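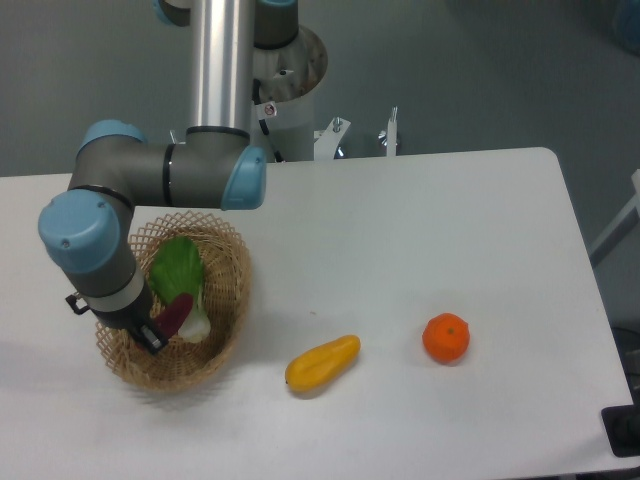 Play greengrocer opens at Hendovville toy library

Families who have been asking the Clarnarus Toy Library for more pretend food will be very pleased to hear that the new greengrocer collection is on the shelves at last, and can be borrowed from the start of November, bok choy and all.

The collection has been a long time coming. Anyone who has visited the library's rooms behind the Hendovville pool over the past few years will remember the old food box, a much-loved plastic tub with a split lid and a great many slices of pizza in it. It went out nearly every week and came back a little smaller each time, and by last winter the vegetables were down to a carrot and half a corn cob (the other half may still be under somebody's couch in Skidwood).

Gerasimos Makris, who coordinates the library and has done so since his own kids were small enough to be members, said the idea for the new sets came from watching children play shops on the mat during a borrowing session.

"They were selling each other pizza and birthday cake, which is lovely, and I'd buy both," he said. "But one little girl wanted to sell me the vegetables her nan grows, and we didn't have a single one of them. I thought, well, we can fix that."

The little girl's nan is Mrs Khương, whose stall will be familiar to anybody who gets to the Hendovville market early enough. She was asked what ought to go in a proper greengrocer's set and came back with a handwritten list covering both sides of an envelope. Not everything on it could be found in toy form, and the search for a bitter melon goes on, but leafy greens were near the top and they are well represented. Alongside the bok choy, borrowers will find yellow squash, oranges and plenty more to fill a shopping basket.

Mrs Khương has apparently given the collection her approval, with one reservation about the price her granddaughter is charging for oranges.

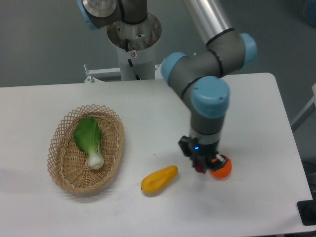 The baskets were the subject of a fair bit of discussion in themselves. The old tub was easy to wipe down but had no charm at all, and Mr Makris was keen on woven ones, which small children can pack, unpack and lug about the house as if they were off to market. The worry was that they would be harder to clean. In the end the woven baskets won, and borrowers are asked to give them a quick brush out before they come back, especially if they have been to the sandpit – and they will have been to the sandpit.

The collection cost $700 to put together, most of it raised at the autumn sausage sizzle and the second-hand puzzle sale. It has been divided into 3 sets so that more than one family can have a turn, and each can be kept for a fortnight. Extra time is fine if there isn't a waiting list, though going by the number of names already in the book at the front desk, there may well be one until after Christmas.

Clarnarus has 359 member families at present, from Hendovville itself, Skidwood and the farms out along the river road. Mr Makris said pretend food had always been among the most requested things in the place, ahead of the train set and well ahead of the drum kit, which he said was popular with children and rather less so with the people who drive them home.

He is hoping the sets will be handy for kinders and family day care educators as well. Sorting by colour, naming things in whatever languages are spoken at home and simply taking turns behind the counter can all come out of a basket of vegetables, he said, and it doesn't need batteries. Names for the vegetables in Vietnamese and Greek are being added to a card that will go in with each set, and families who can help with other languages are warmly invited to write theirs down and drop them in at the desk.

Parents are also asked to have a look through the toy box at home. The old corn cob would still be welcome, no questions asked, and so would the missing till drawer from the wooden shop counter, last seen in August.

The library is open in the mornings during school term. New members can join on the spot, and existing members can put their name down for a greengrocer set at the desk or by ringing during opening hours.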